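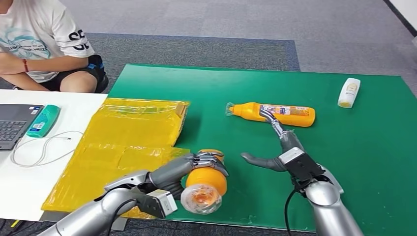
Parley Table Mat, green
Trorkmont work surfaces / Flat goods / Mats and covers

Product summary
Parley is a loose-laid mat for tables used for sorting, repacking, labeling and light assembly. It lies flat under its own weight and needs no frame, clips or adhesive. The face is smooth and green, large enough to cover most of a standard meeting or work table with one piece, so there is no seam for labels and thin films to catch on.

The mat is intended for indoor use on level tables. It is not a cutting mat and not a floor covering. For cutting work, place a separate board on top.

Specifications
Product name: Parley Table Mat
Color: green
Face: smooth, unprinted
Length as supplied: 2,130 mm
Thickness: 3 mm
Edges: straight cut, unhemmed
Fixing: loose-laid
Supplied: rolled, face out, in a cardboard tube
Longer cut on request: up to 3,000 mm
Minimum trimmed piece: 300 mm

The longer cut comes from the same stock as the standard length and is made to order. Trimmed pieces are not returnable. Color may vary slightly between production runs, and mats that will lie side by side should be ordered together.

Typical use
The mat was drawn up for tables where small packaged goods are handled by hand: plastic bottles, pouches, folded bags, sheet wrap, cartons. Bottles can be laid on their sides for label checks or stood upright for filling a tray. Orange and yellow packaging separates clearly from the green at a glance, and so does a translucent yellow sheet, which is easy to lose on a white tabletop. Clear film and clear nozzle caps show less contrast and should be grouped in one area.

Dark green packaging is the weak case. Customers who handle mostly green goods should look at the gray version, listed separately.

A mat that covers only part of the table leaves the rest free for a laptop, paperwork and cables. We recommend this arrangement for shared tables. Keep charging cables on the bare side where possible – a cable trapped underneath lifts the mat and leaves a ridge that takes time to settle.

Handling bottles on the mat
Round bottles on a smooth face will roll if the table is out of level. Check the table before blaming the mat. Oval and flat-sided bottles stay where they are put. A bottle with a long pointed nozzle should be laid with the nozzle toward the middle of the mat, clear of sleeves and of anything being slid across.

Bottles with a wide screw cap tend to rest at a slight angle when laid down, as the cap is often broader than the neck. For reading a wrap-around label, turn the bottle by the cap and leave the label untouched. Paper and film labels that have already lifted at one edge will tear further if they are dragged along the surface. Lift, turn, set down.

Date and shelf-life text is frequently printed sideways relative to the main label. On a bottle lying down it may then read the right way up, or at least without tilting the head, depending on the direction of print. 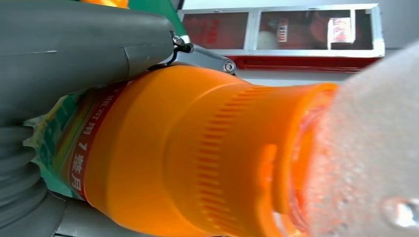 Orange bottle with ribbed screw cap; white text on a dark red label band.

Laying the mat
1. Clear and wipe the table. Grit under the mat will show through over time.
2. Unroll the mat face down and leave it for 3 hours.
3. Turn it over and align one long edge with the edge of the table.
4. Smooth from the middle outward with the flat of the hand.
5. If a short end still curls, weight it overnight. Do not use heat.

A mat stored in a cold vehicle or warehouse should be brought indoors the evening before. In November and later in the winter this applies to most deliveries.

Overlaps
Where light sheet goods are folded or stacked across the edge of the mat and onto the bare table, the step is 3 mm. This is low enough for plastic sheet and bags. Cartons being slid should approach the edge square and not corner first.

Surface wear
Faint scuffs and lighter patches develop in the areas used most. They are cosmetic. The mat can be rotated end for end to spread the wear, but not reversed – the back has a different finish and more grip.

Replace the mat when the face is cut through, when an edge no longer lies flat, or when residue from adhesive labels can no longer be removed.

Cleaning
Wipe with a damp cloth and mild dish soap, then with a clean damp cloth. Remove label adhesive with a plastic scraper held low. Do not use acetone, abrasive powder or scouring pads. Leave the mat uncovered until it has dried, including the underside if liquid has run beneath it.

Storage
Roll face out, no tighter than the tube it came in. Do not fold. A fold line is permanent.

Ordering
Parley, standard length, green
Parley, standard length, gray
Parley, cut to order (state the length in mm)
Spare tube with end caps

Related items
Grīnberga tray set, for grouping bottles by type
Petico label scraper, plastic blade

Technical questions: Zuzana Matoušek, flat goods
Cut-to-order and quantities: Ademir Assunção, order desk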